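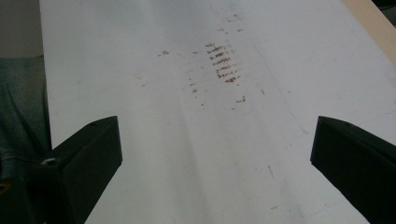
Catalogue import: matrix numbers altered and B-sides missing

Status: Resolved
Priority: Normal
Product: Zistolus Catalogue, shop edition
Raised by: Sânziana Roman, Fullell Records
Handled by: Salvador Calado, Wusico Support

Summary of the fault

Fullell Records is moving its stock list of second-hand singles into Zistolus Catalogue. The list holds 4,000 entries, mostly rhythm and blues, doo wop and early soul, and was kept until September in a spreadsheet. After the first import, the customer reported two faults. Matrix numbers beginning with a zero had lost that zero, and a large number of records showed an A-side only.

Expected result: each single appears once, with both titles and the matrix number as stamped in the run-out.

Log

09:40 -- Sânziana Roman
The import finished without an error message. On checking the Yusof label section we found that every matrix number was wrong. Yusof used a leading zero on all its seven-inch issues, and our customers search by that number to tell the first pressing from the later one. Please advise whether we should correct these by hand.

10:15 -- Salvador Calado
Thank you for your report. Please do not correct any entries by hand at this stage, as a second import would overwrite the changes. Kindly send the original spreadsheet and the file that was uploaded, if they are not the same.

10:50 -- Sânziana Roman
Both files are attached to the ticket. The uploaded file was saved from the spreadsheet in comma-separated form. We opened it once afterwards to remove a blank row at the top, and saved it again.

11:35 -- Salvador Calado
The zeros are present in the original spreadsheet and absent from the uploaded file. They were removed when the comma-separated file was reopened and saved, as the spreadsheet program treated the column as numbers. Zistolus Catalogue imported what it was given.

The missing B-sides are a separate matter. In 400 entries the two titles are divided by a forward slash, and these have imported correctly. In the remainder the titles are divided by a line break within the cell. The import tool reads only the first line.

12:05 -- Sânziana Roman
Understood. The line breaks were put in by a former colleague who preferred the look of them on the printed list. Some titles contain a slash of their own, so we should not wish to replace every break with a slash.

13:20 -- Salvador Calado
Agreed. Please use the following procedure.

1. Remove the first import from the Batches page. Entries made by hand before the import will not be affected.
2. In the original spreadsheet, set the matrix column to Text.
3. Delete the blank row there, and save the comma-separated file once only. Do not reopen it.
4. On the upload page, set the title divider to Line Break.
5. Upload the file in two parts of 2,000 entries each.

The entries already using a slash should be moved to a separate sheet first and imported afterwards, with the divider set to Slash.

15:45 -- Sânziana Roman
The procedure has been followed. Matrix numbers for Yusof are now correct and B-sides are present. There are 17 entries with three titles, all of them EPs, where the third title has gone into the Notes field.

16:10 -- Salvador Calado
EPs should be given the format code EP before import. For so few entries it will be quicker to change the code on each record and move the title across. The search index will be rebuilt overnight.

16:25 -- Sânziana Roman
We shall do so. The ticket may be closed.

Related requests

A request to warn users when a matrix column contains numbers only has been passed to the product team. No release has been assigned.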